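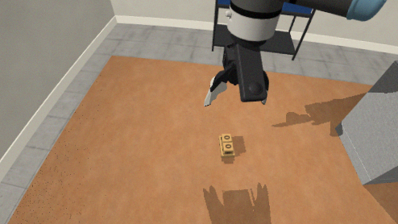 Handout 2: Notes from the Skarkent open day

Hi all – I promised you my notes before we go on to grasping, so I typed them up more or less as I scribbled them. If you missed the trip to Skarkent, read these and then run the practice file yourself.

What they showed us

Most of the demo ran in the simulator (they call it Wevura), up on the big screen. The job sounds almost silly: pick up one yellow block from an orange mat. I loved it! Look at the arm with its jaws open over the block and ask yourself what it has to know before it goes any lower. Where is the block? Which way is it turned? The block is longer one way than the other, so the angle of the wrist matters a lot.

Our guide told us they run 100 tries per setting, and the best setting so far missed only two. Somebody asked about the shadows (good question!) and the answer was that they move the light between runs, so the software can't lean on them.

For next time

Read the Evangelista chapter up to page 22 and skip the math box. Then sketch the gripper from above, with the block between the fingers, and mark where you'd want each one to touch. Pencil is fine – bring it to the Cestwood lab.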